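I got to Conuvora's open day in March a bit before 10, which meant I had the Budska corner pretty much to myself (and first go at the coffee, which was terrible). Budska is the project I'd come for. It's about teaching robot hands to deal with everyday stuff, and Chi-keung Chung, who runs it, had agreed to talk to me between demos.

"Ask me anything, but if I walk off in the middle, it's because something fell," he said. He did walk off in the middle, twice!

The demo table is green and the stars are orange plastic bottles. I asked him, why bottles?

"People think a bottle is easy because they pick one up every morning," he said. "But it's slippery, it's fat in the middle, and you have to decide where to grab it. I could give a whole talk on shoulders and necks. My wife has asked me not to."
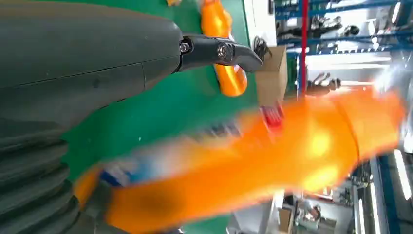 An orange bottle on the move over the green worktable.

He told me the team is 4 people, and that they did 46 practice runs the day before just to get ready for visitors. Did that make him less nervous? "No. More. By the last one I was hearing it in my sleep."

We got onto hands, which is where he really lights up. He likes fingers that can wrap around a thing, and he'll hold up his own hand and bend it slowly to show you what he means. "Look at how much of your palm you use. I never noticed mine until I started this job."
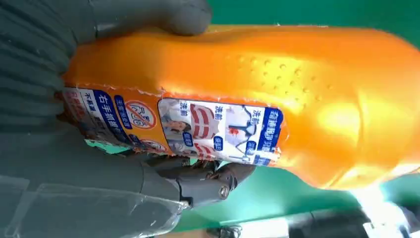

Close-up of the gray robotic hand around a bottle, with the label and the raised dots on the plastic.

I wanted to know what comes next, and he mentioned Fudar, a smaller project he hopes to start with a firm called Au. It's all about bags. "Soft bags, half full. Awful things," he said, looking thrilled.

Then a school group came in, and the first kid asked if it could open the bottle too. Chung crouched down to answer her, and that was the end of my interview.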